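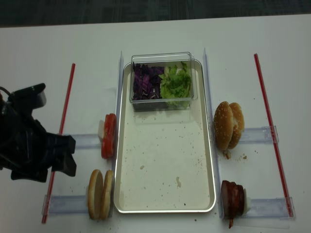 Burger Assembly Starter Cell
Equipment page, Tadia Kitchen Automation
Price list valid from 19/02/2024

The Starter Cell is our smallest package for burger assembly with one robot arm. It is meant for test kitchens, culinary schools and food companies who want to try the work before they ask money for a full line. You can order it complete or in parts.

What is in the package

Ingredient fixture set, Milus type. Clear holders, white support blocks and red rods, so that buns, tomato slices and meat can stand on edge beside the tray.
Metal assembly tray with raised rim
Clear container for cut salad
Two-finger gripper, black, with one spare pair of fingers
Wrist camera and one fixed camera with stand
White tabletop, pre-drilled for the arm base

The arm itself is not in the package. Many customers already have one, and we prefer to check the model with you before you pay.

Prices

Fixture set, complete: $400
Spare finger pair: $33
Wrist camera bracket with cable guide: $177
Installation day at your site: $300, travel not included

Prices for the gripper, the cameras and the tabletop depend on your arm, and we put them in the written quote. If you order before the end of the quarter, we keep the January prices for the fixture set. 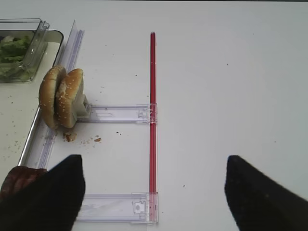

When you make your budget, please do not look only at the hardware. Food is a cost too. Buns become dry, tomato slices become soft, and a test day with many repeats uses more of them than most people expect. We advise to plan a separate line for ingredients and a separate line for cleaning material. Crumbs fall on the tray and on the table during normal use, and the person who cleans must have time for it in the schedule.

Also think about the holders. Your bun supplier can change the size, and then the distance between holder and tray must be set again. In the Milus set you do this by hand, without tools. It is a slow job the first time and quicker after. Please write down the setting for each bun type, it saves a lot of searching.

Table space is the next point. The ingredients stand on both long sides of the tray, so the arm must reach over the tray to the other side. Measure the reach from the base to the farthest holder, with the gripper mounted. If the reach is too short, a second arm is often cheaper than a new big one, but it needs its own controller and its own line in the budget.
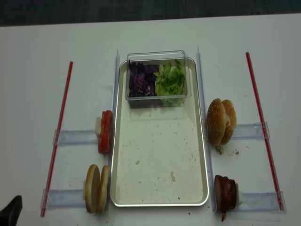
Geerts wrote to us after their first order that they would buy the spare fingers at once next time, and that "the waiting cost us more than the part." They also asked for the fixture set to be sold without the tray, and it is possible now. Please mention it in your order and we take the tray off the price.

Delivery and payment

The fixture set and the fingers are normally in stock. Cameras we order after your confirmation, so they come in a second parcel. We ask half of the amount with the order and half after delivery. Schools can pay the whole amount after delivery.

Installation is done by our partner Trerent. They mount the gripper, place the holders, connect both cameras and run a short test with your own ingredients. Please have the food ready in the morning, cut in the way you will use it later.
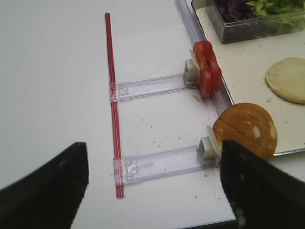
For tomato we recommend slices which are firm enough to stand on edge. Very ripe ones bend, and then the gripper takes them badly. The support block can be moved closer if your slices are thin. The same is true for meat, but there we ask you to send us a sample or a good drawing with sizes before you order, because some products need another block.

Not suitable for

Sale of food to the public. The cell is for testing and training only.
Hot sauces or liquid cheese
Frozen patties that stick together

How to order

Send us the model of your arm, the size of your table, the types of bun you use and the month when you want to start. You get a written quote with all parts on separate lines, so your purchasing department can remove what you already have. Questions about the fixtures can be sent to the same address as the order.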